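Friday, March 29, 2024

I woke before the alarm and lay listening to the rain in the gutter. It is a long weekend and I have no lesson to prepare, so I told myself that I would finally write down the thing with the bread, which has been going around in my head since Monday.

When I came to this town, the first shop I learned by heart was the bakery on the corner of the street where the tram turns. At home my grandmother bought bread every morning, and she never bought for two days. Here I bought a loaf on Saturday and ate from it until Wednesday, and I felt a little ashamed, as if she could see me. In October the bakery closed. There was a paper in the window, thank you for the many years, and then the window was painted white from inside. Since then I have bought the bread from the supermarket, which is soft on the first day and also soft on the eighth, and I do not trust it.

So I am baking. I have now made 4 loaves and today was the fifth.

Starter

The starter lives in a jar on the shelf over the radiator. I have named it Pekero, after the village where my mother was born, and I feed it in the evening when I wash the cup. Flour, water, a spoon. In the first week it smelled like nail polish and I nearly threw it out. The woman in the library told me to wait, and she was right. Now it smells like yogurt and a bit like apples. Last night it had climbed almost to the lid, so I put a plate under the jar before I went to bed. In the morning there was a small gray ring of dried paste on the plate, and I scraped it off with my fingernail while the coffee was heating.

Flour

I went out at ten because I had only a handful of the dark flour left. The mill shop, Luangrath, is open until noon on holidays. I took the number 8 bus and got off one stop too early, as I do every time, because the two stops have the same kind of shelter. The man there sells two ryes, a fine one and a coarse one, and I asked him for the difference. He explained for a long time and quickly, and I understood the half. I bought the coarse. He weighed it in a paper bag and it came to 539 grams, and he did not take anything out again, he only wrote the price for 500. I wanted to say something nice to him but the word did not come until I was on the bus back. The word was "generous."

Dough

I must write this down in order or I will forget it again. I mixed the flour and the water first and left them alone for 40 minutes. After that came the starter and the salt. The dough was wetter than the last time and it stuck to my wrist and to the tap, and also to the radio when I wanted to change the station. I folded it, waited, folded it again. Between the folds I read from the Cloltau book, the one with the lighthouse, and I am still not sure if the brother is dead or only gone away. The author uses many words for the sea. I underlined six and looked up three.

In the afternoon it got dark very early and I turned on the lamp. The dough had grown, but slowly. The kitchen is cold on this side of the house, and I do not want to heat for a bowl. I put it into the oven with only the little light on, as my neighbor does. She says "proof" for this, and I always think first of a court and then of bread.

Fruit

I ate badly today, only the old end of the bread with butter, and later an orange over the sink. When I was small we got an orange on the feast days, and my grandmother dried the peel on the stove until the whole room smelled of it. I kept the peel today and put it on the radiator. Bananas she did not like, she said they taste of soap. I should buy some anyway.

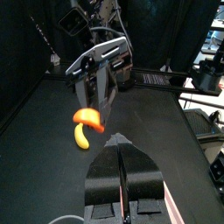
Evening

The loaf came out at half past seven. It is flat on one side, where it touched the wall of the pot, and the crust has opened in the wrong place - beside the cut that I made, and not in it. But it sang. I read about this and had not believed it, the crust makes small cracking noises when it cools. I stood with my ear close to it until the heat was too much.

I cut it too soon, I know. Inside it was a little sticky and very sour and I ate two slices standing up, with salt. Half of it I have wrapped in the blue cloth for my neighbor. I will bring it to her tomorrow before she goes to Vumis to see her daughter.

I have written to my mother about the singing. She has not answered yet, there it is already late. Pekero is fed, the plate is under the jar.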